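Sorting the yellow bench

I have been putting off the yellow bench since February. It came with us from the old unit in Nondcombe and it has been collecting parts ever since, mainly because it is the first flat thing you reach when you come in with your hands full.

Some background for anyone new to this blog. I make small runs of footwear bits and pieces for a couple of people who repair and adapt shoes. A lot of it is black moulded shapes: sole-shaped ones, trays, and a few oddments that go with them. Cecilia Nutsugah does the paperwork and the posting, and she had started sending me polite messages about how long it was taking me to find things. The last one came at 7 in the morning, so I took the hint.

The bench has a top level and a lower one, both the same bright yellow. I didn't choose the colour. It shows every speck of dust and it throws the light back at you, but black parts do stand out on it very well, and after a few months of working at a dark desk in the spare room I've come round to it.

I started with the sole-shaped pieces. My plan was to put them out in a line on the top with a gap between each one and look at them properly before anything went into a bin. When they are heaped together they all look fine. Laid out singly you can run a thumb along the ridge in the middle and round the raised sides, and you soon find the ones that want trimming.

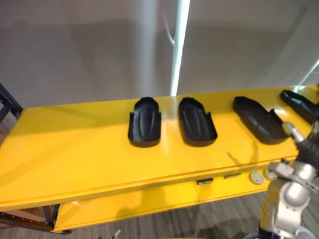
I had allowed an evening for the job and it took two. Most of the first went on deciding what to keep. There were over 70 pieces in the house altogether if you include the two crates in the hall cupboard, and a fair number of those were from the Brindelov order, which was changed halfway through and left me with a size I can't use for anything else. I kept a few as patterns. The rest are going back to Ankrah, who will take them for regrinding as long as they're clean and I pay the carriage.

The other thing that slowed me down was the floor. Small parts roll off the bench and stop wherever they like, and on striped grey carpet a little black square is very hard to spot. I went along the foot of the bench with a torch before I moved any boxes. If you have carpet tiles in a workroom I can't say I recommend them, although they are kinder on the knees than the concrete we had before. 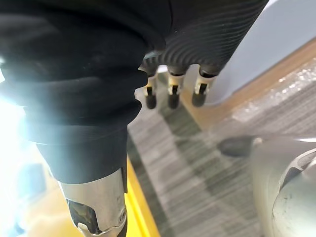 After that it was a matter of giving everything a place. I used to sort by customer and I've stopped doing that. Everyone has the same few shapes, so I ended up with four half-empty boxes of the same thing and no idea of the total. Now it goes by shape, and the customer's name only comes into it when Cecilia packs.

The bins are the pale see-through sort with a rim. I bought mine from Urnberg when they were clearing the old size, and they've lasted well apart from one lid. I lay a flat piece of cardboard in the bin and put the soles on that, side by side. They don't slide under each other and I can see how many I've got left without tipping the lot out. I also like to have the bin up on a low box while I'm filling it, as my back isn't what it was.
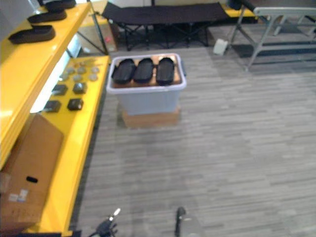
Soles side by side on their cardboard, with the grey discs and black squares still to do.

The discs and squares were simpler. They live on the lower level, in rows as far as I can manage it, and the rods and screws go behind them. I did think about jam jars for the screws. I have 40 or so clean ones under the stairs and they'd do the job, but glass above a place where I kneel seems like asking for trouble. I'll look out for something shallow in plastic.

Trays were last. They are the awkward ones, bulky for what they weigh, and they take up most of a shelf if you leave them flat. I tried them on edge in the bin beside a piece of cardboard and that works better, though you have to check the little tab on the rim isn't catching on anything. Two can stay out on the top for day-to-day use.
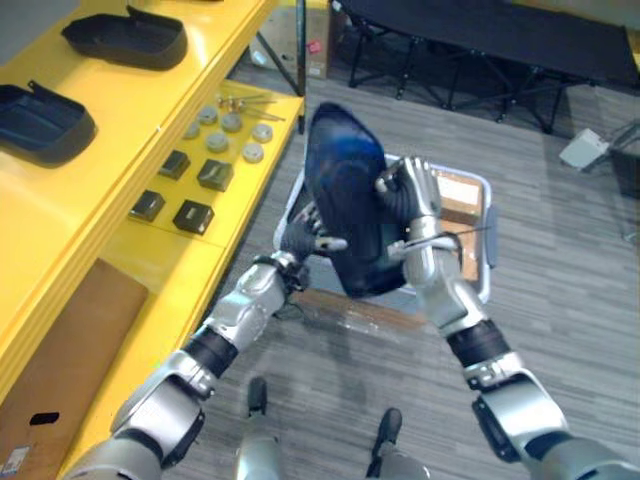 One of the trays over the bin, and two more up on the yellow shelf.

Still to do: labels on the bins, the second crate in the hall, and a decision about the big cardboard boxes, which I keep saving in case they come in useful for the post. Cecilia wants them flattened and put out of the way. I've said I'll do it once the Ankrah parcel has gone.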